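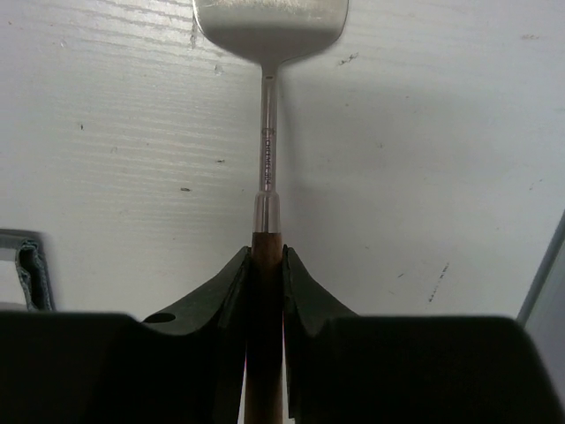
A spatula held by its wooden handle in the Vurko gripper.

Wrist-view tool learning (the Vurko method)

Wrist-view tool learning is a way of teaching a robot arm to use ordinary kitchen things from what a small camera at its own wrist sees. I've been keeping this page going since February, so forgive the odd bit of enthusiasm – it's a lovely method!

The idea came out of the Wotley workshop, where Gobnait Flanagan wanted an arm that could cope with a cheap turner as well as with play food. A person guides the arm through a job, the camera records, and the model learns to match each view to the next small move. One training set is 200 guided runs, split between two arms called Vosthorpe and Son (don't ask me who chose those).

Food handling

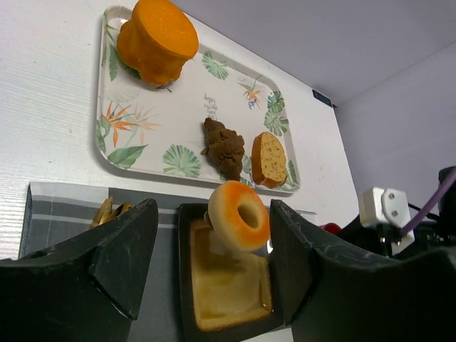
Toy food on a patterned tray, with a toy donut just above an open container.

Toy food is handy for this because it keeps its shape and comes in awkward ones. A croissant is lumpy, a slice of bread is thin, and a donut has that hole, which the early models kept trying to pinch. Gobnait's fix was to hold back 26 runs and test only on those, and I still think that was the best decision in the whole project.

Tool handling

Tools are harder. The fingers hide part of the handle, and the far end of a spatula often pokes out of view.

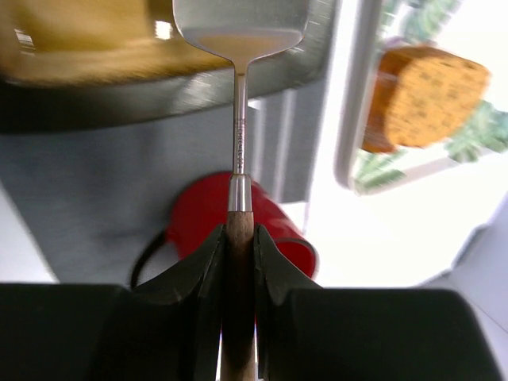

So the model has to learn where the blade ends without seeing it. It does this from the collar and the neck, plus how the arm has moved over the last 10 steps. In the Wotley tests it managed 90 per cent of the lifts, though turning things over was much patchier. Bright backgrounds cause trouble too, and so far the best cure has been simply recording more runs in mixed light.

See also: grasp planning; learning from demonstration; tool use in robots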